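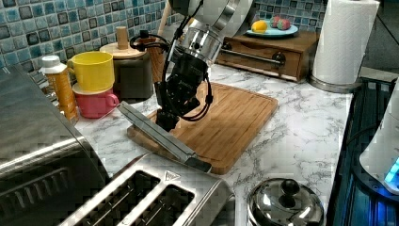

Budgeting a second gripper and cable set for a kitchen bench arm: buy now or wait?

Forums > Automation > Purchasing and Planning

Posted 2019-07-01 by birchloop
2 comments

I maintain one arm in a test kitchen and have to submit an equipment request for the next budget year. The cutoff for the request is in November. The arm works over an ordinary counter with a toaster, a cooktop and the usual clutter. Current work is picking up flat utensils, mainly a long steel spatula lying across a bamboo cutting board, with the fingers coming down from above.

I have $4,000 for end-of-arm hardware and nothing for a new arm. The options I have priced:

Option one is a spare of the gripper we already run, bought through Birotex. It uses up nearly the whole amount. No new software, same mounting pattern.

Option two is a Gidey two-finger unit plus a set of blank fingertips we can machine ourselves. The unit costs less, but it needs an adapter plate and a different cable. Birotex does not stock the plate. Pollgate does, with a long lead time.

The existing cables hang in open loops beside the fingers. I would like to fix that in the same purchase if possible. Payload is not a concern. Nothing we lift is heavy.

Which would you put in the request, and what line items am I missing?

Share (2)

ohmstead

Option one, if the arm has to be available every working day. A spare that bolts on with the same pattern gets you running again the same afternoon. With a different gripper you would have to re-teach every grasp, and the hours for that come out of somebody's budget even if it isn't yours.

Line items people leave off:

- Fingertips and pads. Treat them as consumables. Thin flat stock such as a spatula blade is hard on tips because they touch the board on nearly every pick. Our pads last around 100 hours of that kind of work before the edges round over.
- Cable. Buy a complete spare harness, with the connectors for both ends. Ask for the high-flex version by part number, since the default on most quotes is the static one.
- Cable dressing. Clips, a sleeve and a strain relief bracket at the wrist. Cheap, but it needs its own line or it will not get bought. Leave enough slack for full wrist rotation and measure it with the arm at its worst pose, then order the sleeve to that length.
- Shipping and duty. Pollgate quotes without either.
- Calibration fixture, if you do not already own one.

Before you spend anything, check whether the blade can be presented differently. On a board with a raised rim the fingers have to clear the rim and still get under or around a thin edge. If the handle already reaches past the edge of the board, gripping there may be easier than gripping the blade, and that costs nothing. I would run both and log the failures before choosing fingertips.

Also get the quote dated so that it is still valid at your cutoff. A summer quote will usually have expired by November, and the reissued one is seldom lower.

tinplate_r

just get the Gidey. we have had one on a bench since last year and it is fine. the adapter plate is a flat disc with holes in it, any shop can cut it, do not wait on Pollgate

dkv_bench

Partly agree with ohmstead. I would split the money instead of buying a full spare. On most grippers of this type the parts that fail are the finger linkages and the cable, and the body outlasts both. Ask Birotex whether they sell a linkage kit separately. Clutik does for their own line, and the kit price is well under half of a complete unit. If Birotex has an equivalent, you can stock a kit, a harness and a year of pads and still have something left over.

The risk is repair time. Swapping linkages took me most of a day the first time, including re-zeroing. If you can't absorb a day down, buy the complete spare.

On the Gidey: machining your own tips is useful for thin utensils, but check the closed-finger gap on the datasheet first. Some two-finger units do not close fully with the blank tips fitted, and a spatula blade will slide straight through. The drawing has it under the stroke table. Have the shop confirm the bolt circle on the plate from the physical flange too. Ours did not match the drawing.

Put the cooktop side of the counter in your risk notes as well. Any open cable loop that can swing over a heating surface should be sleeved or rerouted, whichever gripper you order.

2 comments

birchloop: Asked Birotex about the linkage kit. They have one, no list price, quote on request. Waiting on it.

ohmstead: Ask them for the harness on the same quote. Separate orders ship separately.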